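Chapter 6
Setting Out Fruit

A strawberry asks very little of a cook, and so it is usually the thing a cook gets wrong. People will fuss over a sauce for 40 minutes and then tip the fruit into whatever is clean. 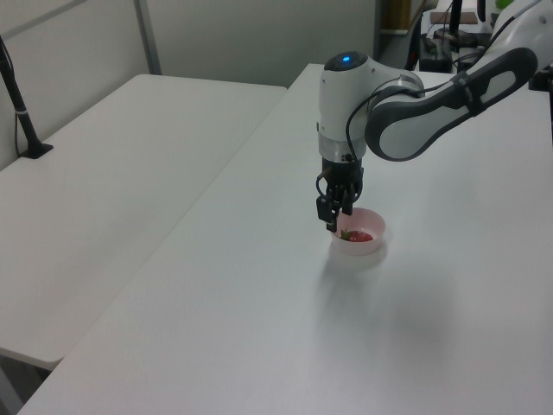
Vallden College, Department of Food and Table Service

One strawberry in a plain pink bowl, leaves still on, is a fair place to start. We shall spend 30 pages on bowls. Bring an apron on Thursday, and eat beforehand.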